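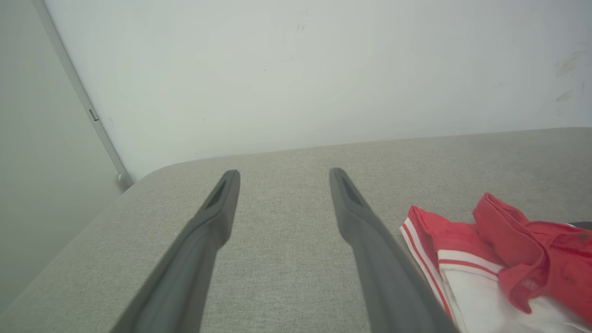

3.2 Second-hand clothing and the length of ownership
Households were asked how long they had kept each garment before passing it on, and where it had been put in the meantime. Most of the clothes in the study spent their last weeks in the home outside the wardrobe, on a chair, a bed or the end of a sofa. Upholstery of the kind in Figure 3, light grey and finely woven with a speckled look, was a usual resting place, and the interview notes use the word "pile" for whatever built up there. A garment that reached the pile was rarely worn again. Of the 644 garments logged in the first round, 63 went back into use, and most of those were coats.

Sportswear behaved differently. Replica shirts and vests were kept longer than other tops of the same age, even when the owner no longer wore them. Lettering seems to matter here. Garments carrying a team name were described by that name ("the Bulls one") and plain garments by colour or by shop. In the Rerkeo households, where charity collection is monthly, named items were held back from up to 20 collections in a row. In Berisha the collection point is further away and the gap between named and plain items was smaller.

Figure 3. Team jersey, red with white trim, on a light grey upholstered surface.

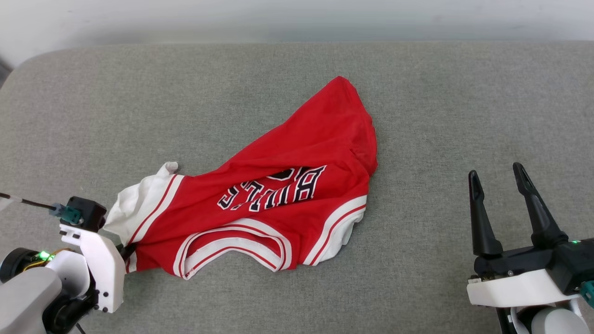
Américo Godinho has objected that keeping a shirt is weak evidence of attachment, and that many owners simply doubt anyone else would want a garment with a team name on it. The objection is fair. The first questionnaire did not separate the two motives. A question on expected resale was added in February and put to 44 households. The answers were mixed. Older respondents tended to give the reason Godinho suggests, while younger ones spoke more often of the person who had given them the shirt. Both groups overestimated how long they had owned it. Section 3.3 compares their estimates with purchase records where these survived.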